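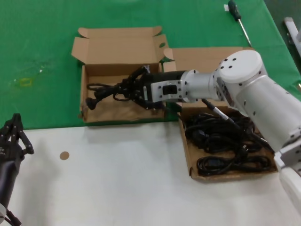 A reader from Pramstead wrote to me that I should stop folding boxes and simply buy padded envelopes, because the envelopes are cheaper and they need no practice. I thought about this message for a whole evening. I understand the argument, and for a scarf or a thin book I would agree. But I still like a box with a folding lid, and I want to explain it a little.

I sell small things from home under the name Lonora. Mostly they are cards, little notebooks, and sometimes a set of buttons. In December I ordered 200 flat boxes from Jinden, the brown kind, where the lid and the tray are one piece of cardboard. You fold the walls up, then you fold the lid over, and the tabs on the lid go down inside the front wall. There is no tape in this design. The first evening I folded them very badly. The side flaps of the lid went outside of the walls, and every box looked like it had ears.

My mistake was that I folded everything only once. Now I bend each crease backward first, then forward, and after this the cardboard remembers where it should go. I also learned to leave the lid completely open, flat on the table behind the tray, while I am packing. Before, I kept the lid standing up at half, and it was always falling on my hand.

About the surface I have also an opinion. Cardboard slides on a smooth white table, and a cloth holds it much better. Green is good for the eyes in the evening, at least for mine. The only bad side is that the cloth collects brown dust from the cut edges, so I shake it on the balcony when I finish.

Then there is the question of marks. Brown cardboard is never perfectly clean. You will find a dark spot in a corner, or a place where the surface is a little worn. In the beginning I put such boxes aside, and soon I had a big pile of rejected boxes and a bad conscience. Now I use them for orders from friends, or I keep them open on the table for sorting. Six of them are in my drawer with ribbons and stamps.

For filling I use shredded paper from Radwan. It is not cheap, but it does not make small crumbs like the one I had before. I put a thin layer on the bottom, then the item, then I close the lid and shake gently next to my ear. If I hear something, I open it again.

I will try the envelopes for the cards, I promised it. The notebooks stay in boxes.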